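Kodano Laundry Episodes
Data card, revised 5/22/20

Summary

Kodano is a set of recordings from a two-armed robot assembled in the Szalai shared workshop and operated in a member's home. The set contains 400 episodes of garments being moved between a front-loading washer and a basket on the floor. The gripper mounts are 3D-printed in green. Printing files are kept in the folder named mounts.
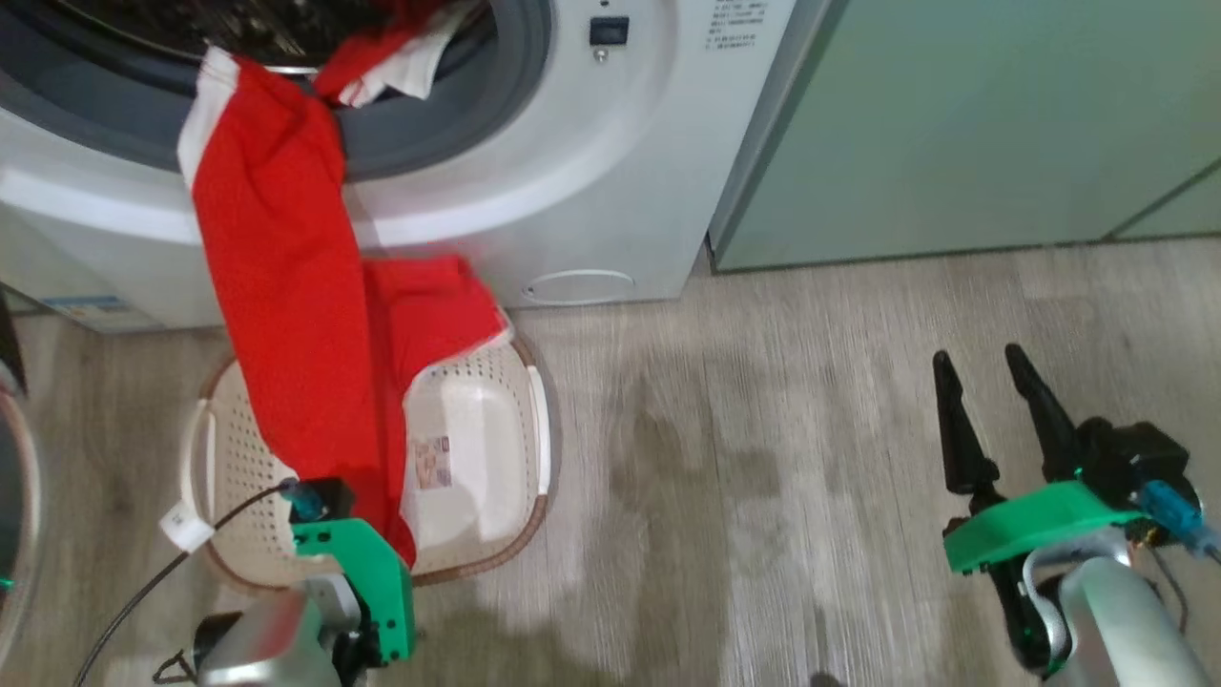
Each episode is stored in its own folder with a plain text log. Twelve episodes were recorded with an earlier wrist bracket and are listed separately — they should not be mixed with the rest for training.

Known limits

All episodes come from one room and one washer. Long garments that span the door and the basket are labeled "draped" in the log. Labels were entered by Aaliyah Landry and checked by Tyson Gosselin.

Use and contact

The set may be used for research and teaching with credit to the workshop. Corrections should be sent to Huguette Dhillon, who maintains the log format.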